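夹爪先在仿真里比一轮:与 Youssra El Idrissi 和 Chang-ho Woo 谈软物抓取

采访时间:2018年3月7日

Nistimwood 的测试室在二楼走廊尽头,门口贴着进门先看急停按钮位置的提示。Youssra El Idrissi 的工位在靠窗一侧,两台显示器,一台跑仿真,一台开着表格。Chang-ho Woo 坐在她对面,负责控制器和真机。两个人从去年12月起做同一件事:给一条退货服饰分拣线选夹爪。

分拣线要处理的东西很杂,有围巾、手套、毛线帽、袜子,也有夹在里面一起退回来的小件。客户最初的要求写得很简单,一只机械臂,一种夹爪,中途不换手。El Idrissi 说,难处就在最后这半句。

“换手装置我们会装,也装过很多次。可是客户的节拍里没有留换手的时间,那就得找一种夹爪,什么都能凑合拿起来。凑合到什么程度,得拿数据说话。”

候选的夹爪最后剩下两种。一种是 Zerouali 的长指平行夹爪,手指细长,开口不算大,适合从侧面伸进去。另一种是 Vedolier 的短指夹爪,指面宽,贴了一层软垫,夹持力可以分档调。此前他们还看过吸盘和一种三指自适应手,吸盘在针织物上漏气,很早就划掉了;三指手能用,但体积太大,靠近料框边缘时总要绕路。

“三指手我是有点舍不得的,”Woo 说,“抓帽子特别稳。可是料框的壁有那么高,它下去以后,腕部离框沿只剩一点点距离。规划器每次都给你绕一个大弯,看着很难受。”

先做仿真,是 El Idrissi 坚持的。她来 Nistimwood 之前做过几年碰撞检测,对直接上真机试这件事没有好感。仿真环境内部叫 Mustness,起初是别的项目留下的一套脚本,她接手后重写了接触部分,又加了物体随机摆放和批量运行的功能。

她给我看了设置页面。场景本身很朴素,一张桌子,两面墙,一台机器人,桌上放目标物和一两件干扰物。墙面用了斑驳的石纹贴图。我问为什么不用纯色,她说视觉那部分也要在同一个场景里测,背景太干净,分割的结果会好得不像话。

“我们以前用过全灰的墙,分割几乎不出错,大家都很高兴。到了真机房,后面有货架,有线槽,有人走来走去,马上就不行了。石纹也谈不上真实,但是至少背景里有很多边缘,算法得自己去分哪些边缘跟它有关。”

Woo 对这一点有保留。他认为贴图的作用有限,光照变化比纹理更要紧。两人为此争过,后来的做法是纹理和光照都变,分开记录。

目标物里最费工夫的是毛线帽。手套和袜子在仿真里用一层薄壳就能应付,围巾可以当作一条长带子。毛线帽有厚度,有翻边,里面还是空的。放在桌上,有时摊平,有时能立着,立着的时候顶部是尖是圆、往哪边歪,全看编织的密度和放下去的方式。

“立着的帽子最能看出两种夹爪的差别,”El Idrissi 说,“摊平的时候,大家都是从上往下捏一把,捏到就算。立起来以后,你有好几个选择,可以捏顶,可以夹中段,也可以去夹翻边。翻边最厚,夹住以后最不容易滑,可是它贴着桌面,手指要放得很低。”

长指夹爪在这里有便宜可占。手指可以几乎平行于桌面伸过去,从侧面夹住帽子下半部分。手腕留在远处,不会碰到桌子。短指夹爪要做同样的动作,腕部必须压得很低,外壳离桌面的余量不够,仿真里常常还没夹到就先报碰撞。

我问她,是不是说明长指更好。她摇头,把表格翻到另一页。

每种夹爪在仿真里各跑了600次抓取,物体种类和初始姿态一样,随机种子也一样。判定标准是抬离桌面并保持到转运点上方,中途掉落算失败,推倒以后再拿起来的算成功,但另做标记。Zerouali 的长指夹爪成功382次。El Idrissi 说这个数字刚出来的时候,组里的第一反应是脚本写错了。

“大家觉得太低。我去看失败的录像,脚本没有错。长指伸过去的时候,指尖先碰到帽子,把它往前推,帽子滑走了,手指才合上。夹了一把空气。再有就是手指太长,指尖会张开,根部用力,尖上没什么力。针织物本来就软,夹紧以后还会从缝里慢慢挤出来。”

我看了其中几段录像。手指以很慢的速度靠近,目标物在接触之后跟着往前移,移动的距离刚好让它离开闭合的范围。录像没有声音,右上角有一行接触力的读数,推的时候读数很小。

Vedolier 的总成功次数更高一些,但她不愿意让我只写总数。短指夹爪在摊平的物体上占优势,宽指面加软垫,从上往下按一下再合拢,能带起一道褶子,褶子夹住以后很稳。碰到立着的帽子和靠近框壁的东西,它就明显吃亏。她认为按物体姿态分开看才有意义,合在一起的数字会随着测试集的组成变来变去。

“你把立着的帽子多放一些,结论就反过来了。客户问我,退货里有多少帽子会立着,我答不上来,他们自己也答不上来。后来是他们派了一个人站在料框旁边,看了一段时间,回来说大部分都是瘪的。那我心里就有数了。”

谈到接触模型,她讲得最久。Mustness 里的摩擦系数最初沿用硬塑料的默认值,针织物在指面上像冰块一样滑。她把几种布料裁成小块,放在斜板上量滑动角,再换算回来。换算后的数值又太高,物体粘在手指上不肯下来,放置动作全部失败。最后用的是区间,每次抓取从区间里随机取一个值。

“有的人不喜欢随机,觉得不好复现。种子记下来就能复现。我更不放心的是单一数值,你调到它刚好成功,就不想再动了。”

变形是另一个问题。完整的布料仿真太慢,跑一轮要等很久,他们没有那么多机器。现在的折中办法是,帽子在接触前保持一个固定形状,接触后用一组简化的弹性单元来算受力和滑移,外观上的凹陷并不精确。换句话说,画面里的针脚和阴影看着细致,物理上粗得多。她提醒我,仿真画面很容易让人高估它的可信度。

“有一次开会,客户那边的人看着屏幕说,连毛线的纹路都有,那肯定很准。我赶紧把简化网格打开给他看,一堆粗粗的三角形。他有点失望。”

真机部分由 Woo 来谈。机械臂是公司已有的,控制器换过一次。旧控制器只能走位置控制,夹爪闭合到设定的开度就停,不管中间夹的是什么。薄袜子夹不住,厚帽子又会触发过载。新控制器可以读夹爪的电流,估算夹持力,达到阈值后保持。

“电流估力不准,这个大家都知道,”他说,“减速器里有摩擦,天冷的早上和下午读数不一样。但是对软东西来说,差一点没有关系。我需要知道的是有没有夹到东西,夹到的东西厚不厚,能分出这两件事就够了。”

他原本想给指尖加触觉传感器,试装过一套。线从手指侧面走,长指夹爪的线更长,来回几天就有一根磨破了外皮。重新布线要改手指的结构,Zerouali 那边答应可以出图,但是要排期。他把这件事放到了后面。

速度也是他反复调的参数。仿真里长指推走物体的问题,在真机上同样出现,只是程度轻一些。真实的桌面不像模型里那么滑,毛线帽的翻边有一点阻力,推一小段就会停住。他试过加快最后一段的闭合速度,效果不错,可是手指合拢时会抖,指尖越长抖得越厉害。

后来采用的做法是把动作拆成两段。手指先张开到最大,越过物体一小段,再边退边合。这样一来,物体就算被碰到,也是朝着手指根部移动。El Idrissi 把这段动作搬回 Mustness,长指夹爪在立姿帽子上的表现好了不少,但碰到旁边有别的小件时,越过去的那一小段会把小件也扫动。

干扰物就是为了这个加进去的。场景里会放环状的小东西,也会放细杆。环状的容易被手指挑起来挂住,细杆容易滚。有的干扰物紧挨着目标,有的放在桌子靠里的边上,一半被目标挡住。

“挨着放最麻烦,”El Idrissi 说,“相机从上面看,帽子的翻边和旁边的小件连成一片,分割的时候会把两个当成一个。夹爪中心就往旁边偏了。偏一点,对宽指面没影响,对细长的手指影响很大。”

这就说到了相机。他们比较过两种装法,一种固定在上方,一种装在手腕上。固定相机视野稳定,标定一次可以用很久,缺点是机械臂伸过去以后会挡住自己要看的地方。腕部相机没有这个问题,可是长指夹爪的手指会一直留在画面里,深度图上有两条固定的空洞,需要遮掉。

Woo 偏向腕部相机。他的理由是固定支架在分拣线旁边迟早会被人碰歪,碰歪了又没有人说,直到抓取率掉下来才有人去查。El Idrissi 偏向固定相机,她觉得腕部相机的线缆和前面提到的触觉线缆是同一类问题,动得多的线早晚要断。

“我们两个都被线坑过,只是坑的地方不一样。”Woo 说。

目前的方案是两个都装,以固定相机为主,腕部相机只在接近物体之后拍一张,用来修正位置。我问这样会不会拖慢节拍,他说会,停下来拍照的那一下省不掉。他试过边走边拍,画面模糊,修正量忽大忽小,还不如不修。

桌面高度也折腾过一阵。仿真里的桌子可以随便调,真机旁边的台架却是焊死的,台面离地655毫米,比 Mustness 的默认值低。高度一变,机械臂的姿态就变,肘部在某些位置接近极限,侧面抓取的可用范围缩小。El Idrissi 最初没有把台架的实测尺寸填进去,前两周的侧抓数据因此作废。

她提起这件事的时候没有回避。“尺寸是我应该去量的。我当时觉得台子高一点低一点没什么,反正相对位置一样。但是手臂的底座没有跟着变,相对位置就不一样了。重跑花了一个周末的机器时间,人没有很累,就是心里不舒服。”

现在每次开新的测试,她会先拿一张纸把真机房里要用到的尺寸抄一遍,跟配置文件逐项对。Woo 负责签字。他说签字这件事听上去很官僚,好处是至少有两个人看过那张纸。

真机对比的规模要小得多。仿真可以整夜跑,真机需要有人在旁边重新摆放物体,摆放本身也会引入偏差。他们从仿真结果里挑出33种有代表性的摆法,两种夹爪各做一遍,每一种都拍照对照,尽量摆成一样。

“摆帽子最难,”Woo 说,“照片上是往左歪的,你一松手它就往右倒。我后来在里面塞过一团纸,又觉得不对,塞了纸,硬度变了。最后还是老老实实一遍一遍摆。”

33种摆法做下来,两边的排序和仿真基本一致,差别集中在滑移上。仿真里夹住之后慢慢滑掉的情况偏多,真机上偏少。El Idrissi 怀疑是简化弹性单元没有考虑针脚卡住指面纹路的作用。Zerouali 的手指内侧有细纹,真正的毛线会陷进去一点,模型里没有这一层。她打算把指面纹路单独做成一个参数,先不追求物理上的正确,能把滑移的次数对上就行。

也有反过来的情况。仿真里没有毛絮,真机上短指夹爪的软垫几天以后就沾了一层,摩擦下降,袜子开始往下掉。Woo 每天收工前用胶带粘一遍。他把这件事写进了给客户的维护说明,客户问能不能换成不沾毛的垫子,Vedolier 回复说有一种更硬的,但他们还没有收到样品。

我问两位,如果今天必须定下来,各自选哪一种。

Woo 选短指。“退货大部分是瘪的,从上面拿就可以。靠框壁的那些,让料框斜一点,或者振一下,不用指望夹爪解决所有问题。而且短指抖得少,我调起来省事。”

El Idrissi 没有马上回答。她说如果只看现在的数据,她也会写短指,但她希望合同里给长指留一个复测的机会。理由是客户提过,以后可能会加一道摆盘的工序,把帽子从桌面拿起来立着放到浅盘里。从上往下捏顶部,拿得起来,放下去就是一团;从侧面夹,放下去还有机会站住。

“放置我们测得太少。大家都盯着抓取率,抓起来就鼓掌,放下去什么样没有人管。我自己也是这样,表格里抓取有很多列,放置只有一列,填的是成功或者失败。”

摆盘的事引出了另一个争论。Woo 认为,侧抓放置需要力控,靠电流估力不够,迟早要回到触觉传感器。El Idrissi 认为可以先在 Mustness 里把放置高度和松手速度扫一遍,看看在没有触觉的情况下能做到哪一步。两个人说着就打开了配置文件,我在旁边等了一会儿。

她在改的是松手之前的那一小段。按现在的写法,手指合拢时的力会一直保持到张开的瞬间,软物被压扁的部分突然弹回来,物体往一边跳。她想让手指先松一点,停一下,再完全张开。Woo 提醒她,真机的控制器没有这么细的时间分辨率,仿真里做得到的停顿,到了真机上可能就没有了。她把停顿时间改长,又跑了一遍。

关于供应商,两人都说得很克制。Zerouali 的技术支持回得快,但给的手指刚度数据只有一个数,没有说明是在哪个位置量的。长指夹爪根部和指尖的刚度差得很多,只有一个数没法建模。El Idrissi 自己用砝码和千分表量了指尖的偏移,把手指分成几段填进去。Vedolier 的资料齐全,不过夹持力分档的标称值与实测对不上,低档偏大,高档偏小。Woo 把实测值做成一张对照表,控制程序查表使用。

“我不觉得是他们的问题,”他说,“他们标的是硬物上的力。我们在软物上量,垫子要吃掉一部分行程。只是拿来就用的人会吃亏。”

我又问起数据怎么保存。每次抓取会留下配置、随机种子、关节轨迹、接触力和一段录像。录像最占空间,曾经有人建议只保留失败的。El Idrissi 没有同意。她举的例子是推倒以后再拿起来的那些抓取,按规则算成功,可在摆盘工序里就是失败。要是当时删掉了,现在就没有办法重新归类。

归类的工作目前还是人工做。她和 Woo 各看一半,看法不一致的再一起看。不一致多半出在怎么算推动上,物体动了一点点算不算推。Woo 倾向于不算,她倾向于算。后来定了一个距离,超过才算,可是帽子歪了而底部没有移动的情况,这个距离又管不到。她给这一类单独起了标签,叫“点头”。

“帽尖点了一下头,底下没动。这种不要紧,拿起来照样稳。但是如果点头以后没有弹回来,视觉再看一次,形状就跟刚才不一样了,修正量会跳。”

下一步的测试清单贴在她显示器下方,手写的,划掉了一半。没有划掉的有指面纹路参数、分段松手、侧抓时的最低离桌高度,还有长指从干扰物之间穿过去的路径。最后一项她已经开始跑,机器人放在桌子一侧,长指贴着桌面朝立着的毛线帽方向伸,旁边留着一件环状的干扰物。 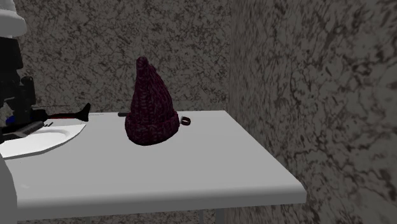 Woo 那边先要等 Vedolier 的硬垫样品。样品到之前,他准备把两套夹爪的安装法兰统一,省得每次换装都要重新标定。法兰的图纸已经画好,孔位还差一处没有确认,他说下午去机加工那边问。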